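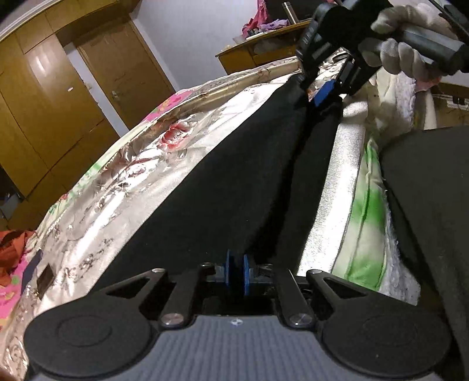 Household Textiles, Unit 4: Folding long and narrow pieces
Bostcombe course handout, revised 2nd October

4.1 Scope
Unit 3 dealt with rectangular pieces such as towels and pillowcases. This unit covers strips: scarves, sashes, curtain ties and similar items whose length is several times their width. Fluffy towels and quilted covers are treated again in Unit 6 and are mentioned only where they affect the work surface.

4.2 Work surface
A bed is the usual surface in a home. It is long enough for most strips but has two drawbacks. A shiny quilt with an embossed pattern offers little grip, and a soft mattress gives way under pressure, so a crease pressed on it is less sharp than one pressed on a table. Clear towels and loose cloths to the sides before starting. Clothes waiting to be sorted can go on top of a dresser.

Dark fabric on a pale cover is easy to line up by eye. Black on black is not, and the edges should then be checked by touch.

4.3 Procedure
1. Lay the strip out along its full length. A diagonal position is acceptable where the bed is short.
2. Hold the far end down and draw the near end toward you until slack is removed. Do not stretch knits.
3. Smooth from the center outward.
4. Bring the long edges together. Check for a second layer – an edge that has turned under on itself catches the light as a bright line on dark cloth.
5. Fold end to end, then again, until the piece fits the drawer.

4.4 Fold length
For a strip of 400 mm or less, one end fold is enough. A strip of 900 mm takes two and finishes at a quarter of its length. The Yüksel method rolls the strip from one end instead; it suits slippery fabric but takes up more depth in a shallow drawer.

4.5 Labels
Sewn labels should finish on the inside of the fold. On quilts, where the label sits near an edge, use it to mark the same corner each time.

Exercise
Fold one woven and one knit strip by both methods. Record the finished length and depth on the Vovdale sheet, and note any slipping – at either end – during step 2.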